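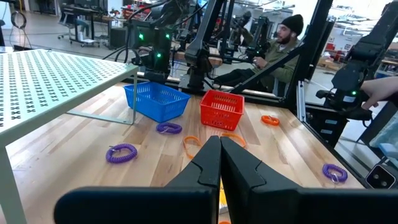
I keep losing the same desk war. I have a mint-green metal shelf, the kind on legs with the little X-shaped holes in the top, and it was supposed to lift things off my work table and give me room. What it did was give the mess an upstairs. The small stuff never goes on it or under it. Blue basket, red basket, both within reach, and still there are purple coiled wrist keychains lying out on the wood, one in front of the shelf, one in front of the blue basket, one over on the right near the front edge. The orange ones are no better behaved. I sell key holders and bits of packing kit at a Saturday stall, so I own a lot of coils, a lot of rubber bands, and tape. I need all of it weekly and I can find none of it on Friday night.

What I've tried so far:

One basket for everything. Lasted 13 days. The coils knit themselves together and you pull out the whole family when you want one.

A drawer. Out of sight, so I bought more of what I already had. I now own 109 wrist coils, which is a number I'd prefer my sister didn't learn.

Sorting by color. Looked lovely. Then I put rubber bands in the blue basket because it was closer, and that was the end of that. 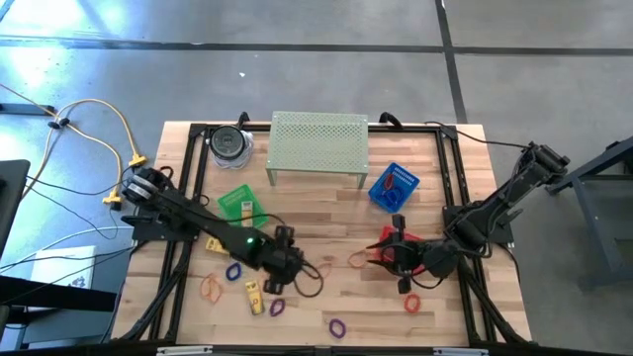 Riser, blue basket with the red and blue bands, tape off to the left, and the rest wherever it landed.

The tape is a separate grievance. It lies flat, it takes up a corner, and when I put it away I need it within the minute. Does it go under the riser? On top? Do I buy a fourth basket? (I have a green one too. Please don't say buy a fourth basket.)

Barbara Żak
Reltville, September 2021

Wattanapong

Buy a dispenser for the tape. Heavy one, with a base. For the rest I'd get a set of stacking drawers, label them, done. I have 47 drawers in my garage and I know what's in most of them.

Aoi Murakami

Don't buy drawers. You've told us what happens with drawers.

I do a stall in Trurmont in the summer and I had this exact problem with hair ties, so I'll give you what worked, in the order I did it, including the boring part.

Take everything off the table. I mean the baskets, the riser, the tape, the bits. Put it on the floor or the bed if you have to. Wipe the table down while you've got the chance, you won't get another one until spring. Then put back only the furniture, with nothing in it, and leave it like that for an evening. Walk past it a few times. You'll find out where your hands want to go.

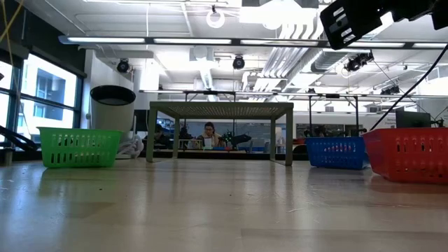 Green on the left, blue and red on the right, riser in the middle with a clear top.

Now look at the riser. It's open on all sides, so whatever goes under it can be seen from your chair, and things you can see get put back. I'd keep the tape under there, flat, near the front. You'll grab it without getting up and it stops eating a corner.

The top of the riser stays bare except while you're packing. Saturday's order sheet can sit there on Friday. If a coffee cup moves in, evict it.

Then one kind of thing per basket, and forget color, it's a trap for people who enjoy color. Rubber bands already live in the blue one, so let them win. Coils in the red. The green one is for strays, and you empty it every Friday before you pack. If it's full by Wednesday you're making strays faster than you're selling, and no basket fixes that.

About the tangling: clip the coils together by their metal rings in bunches of 3 before they go in. They still wriggle a bit, but you lift out a bunch and the others stay home. Any coil with no ring on it goes in strays until you find it one.

Spare stock goes in a shoebox with the lid on, in a closet, with the count written on the lid. Cross it out and write the new count when you take some. It's ugly and I haven't overbought since August, though August was last month, so don't build a statue.

The one place I still fail is the end of a long day, when I tip my apron pocket onto the table and go to bed. I've started tipping it into the strays basket, and the table hasn't noticed any difference in my character.

Hemthorpe

Agree with Aoi on the riser. Only thing I'd add is check your rubber bands while you have them all out. The old ones go brittle and snap in the middle of a bundle. Stretch each one, toss the duds. I skipped this and had a box of cards come open in the trunk.

Don't hang the coils off the shelf legs either. I did and I knocked the whole thing over reaching for a pen.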